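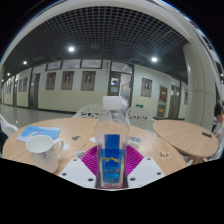
Frequently asked questions about the Tsikata walking group

I get the same handful of emails every spring, so I finally sat down and wrote out my answers. If yours isn't covered, write to me anyway. I like mail.

When and where do you meet?

Monday evenings at 6:30, by the bike racks outside the Tsikata library. We leave at 6:40, and I do mean 6:40, because in the early spring we're racing the light. If you're running behind, text me and I'll tell you which way we went. You can usually catch us at the first bridge (we stop there to tie shoes and gossip).

How far do you go?

The regular loop takes 50 minutes at a pace where you can still hold a conversation. There's a shorter version that turns back at the Clokia playground and takes 30. You don't have to decide ahead of time. Lots of people say they're doing the short one and then get caught up in a story and end up doing the whole thing!

Am I too slow?

I doubt it. Dzifa Frimpong walks at the back every week and she has never once left anybody behind. She took this up after knee surgery and she has zero interest in speed. If you'd like to go faster, stick with Adwoa Gbeho up front, and good luck to you.

Do I need to sign up?

Nope. Just show up. I do keep an email list for weather cancellations, and you can get on it by telling me your address in person or using the contact form on this site. I send maybe one message a week and sometimes none.

What happens when it rains?

Drizzle, we walk. Thunder, we don't. For anything in between I make the call by 5 and send it to the list. I've gotten it wrong plenty of times - last May I canceled on what became the prettiest evening of the month, and I'm still hearing about it.
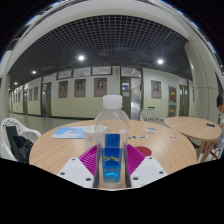 What should I wear?

Whatever you'd wear to the grocery store, plus shoes you trust. The river section is gravel and gets soft after a wet week. A light jacket is smart until June, since the wind comes straight across the water by the old Arach mill. Reflective stuff is great in the fall. I keep a few spare vests in my bag and they're all enormous, so don't expect to look good in one.

Can I bring my dog?

Yes, on a leash. A short one, please, not the kind that reels out halfway across the path. We've usually got two or three dogs with us and they all know each other, so a new one gets a lot of attention in the first five minutes.

Strollers and kids?

Kids are welcome with a grown-up. Strollers do fine on the short route. On the long one there are steps down to the river, and you'd need a friend to grab the other end.

Is there a cost?

It's free. A few of us go for soup at Dollo afterward and everybody pays for their own. The lentil is the one to get.

How many people come?

It varies a lot. Our biggest night was 37, which was honestly too many for that footpath, and I've had February walks with just me and Dzifa.

Do you do the Saturday hikes too?

No, that's a different group and they're much more serious than we are. They have maps. I can pass along the organizer's email if you want it.

Can I lead a walk?

Please do! Come a few times first so you know the route, then talk to me. I'm away for part of August and always looking for somebody to cover.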